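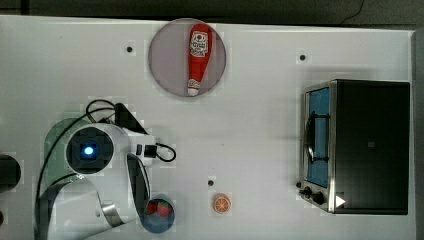 Does your ketchup really need its own plan?

10/10/2018

21 shares | 4 comments

Every fall the kitchen press finds a new way to tell us we are keeping our food wrong. Last year it was bread. Before that it was eggs, and I still get mail about the eggs. The target this season is the condiment shelf, and the push comes from a shopper survey put out in August by Trulex, a firm that sells fridge organizers.

Keep that last part in mind while you read the numbers. Trulex asked 1,433 shoppers where they keep opened ketchup, mustard, mayonnaise, soy sauce and jam, and then graded the answers. According to the release, only 26 percent "store all condiments correctly." The rest of us are at it wrong, and would presumably do better with a set of clear sliding bins.

I asked for the full list of questions and got a two-page summary with a lot of pictures of bins. The summary doesn't say how the shoppers were found, or what counts as correct. I wrote back and asked about that too. The reply thanked me for my interest in organized living and offered me a discount code.

My guess is that "correct" means "in the fridge," for everything, forever. If so, a household that keeps soy sauce in the cupboard goes down as a failure, even though plenty of people do that, use it up in a few weeks and come to no harm. Vinegar, salt and sugar were keeping food from spoiling long before anyone had a fridge door to put it in. Ketchup has all three. Diners leave it out on the tables through the lunch rush and nobody calls the county.

None of which makes the fridge a bad idea. Opened ketchup holds its color and taste longer when it is cold, and most labels tell you to refrigerate after opening. If a bottle lasts you half a year, do what the label says. Mayonnaise goes in the fridge once it's open, no argument from me. Homemade sauces do too, and they don't last the way store bottles do. But a family that gets through a bottle in two weeks of burgers is living a different life from the couple with one crusty bottle behind the pickles, and the survey lumps them together. 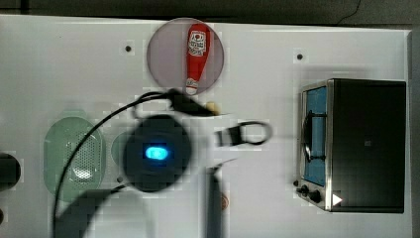
Ketchup on a plate, with the toaster oven to the right.

Then there is the upside-down question, which gets a whole paragraph in the summary. Trulex says bottles should stand on their caps "to reduce waste." Fine, as far as it goes. Plenty of squeeze bottles are made to stand that way. Tall ones with narrow caps are not, and they fall over whenever someone opens the fridge door in a hurry. The answer on offer is a tilted rack. I have owned a tilted rack. It held bottles nicely and it also took up the room where the milk used to go.

Clatik, which makes a competing rack, has its own claim going around. The box says its rack saves "up to 21 percent" of each bottle. I would love to know who leaves a fifth of the ketchup in the bottle and calls it empty. "Up to" is doing the heavy work there, as it usually does. Somebody, once, may have thrown out a bottle that full. The figure tells you nothing about what you throw out. And if you already bang the bottle on your palm or rinse the last of it into the chili with a splash of water, there isn't much left for a rack to save.

I'm a little kinder to Favau, whose stick-on date labels have been pushed in the same round of articles. Writing the day you opened something on the lid is a sound habit, and I wish I had it. You can also do it with masking tape and the pen from the junk drawer, for next to nothing. A pack of Favau labels comes with a special marker, and the fine print says other pens may smear. So you're buying tape that only works with one pen.

What bothers me more than any single product is how these stories travel. A company with something to sell runs a survey. The survey finds that most people are doing an ordinary thing badly. The release goes out, a dozen sites run it under slightly different headlines, and by the end of the week my neighbors are asking me if their mustard is dangerous. I found the 26 percent figure in six places. Two of them mentioned that the firm makes bins. One called it "a new study," which is generous.

Some readers will say it's only ketchup, and they have a point. Still, people do change what they buy over this kind of thing. The Radulović market on the corner now has a rack of organizers right next to the condiments, at a price that would cover a good many bottles. I watched it for a while waiting in line and saw two sets go into carts. Maybe those shoppers really needed bins. Some fridges are a mess and some people find things better when they can see them. I just doubt they were losing sauce before they read about it.

If you want to check your own shelf, it takes a few minutes and no equipment. Read the label on each opened bottle and put it where the label says. Toss anything that smells off, has mold or has gone past the point where you can remember buying it. Mine turned up a jar of horseradish and two open bottles of the same hot sauce. I combined nothing, by the way. Pouring an old bottle into a new one just gives you a new bottle with old sauce in it.

I have asked Trulex one more time for the questions. If they send them I'll go through them in the next issue, and if the grading turns out to be fair I will say so. The discount code is good through the end of the month and I don't plan on using it.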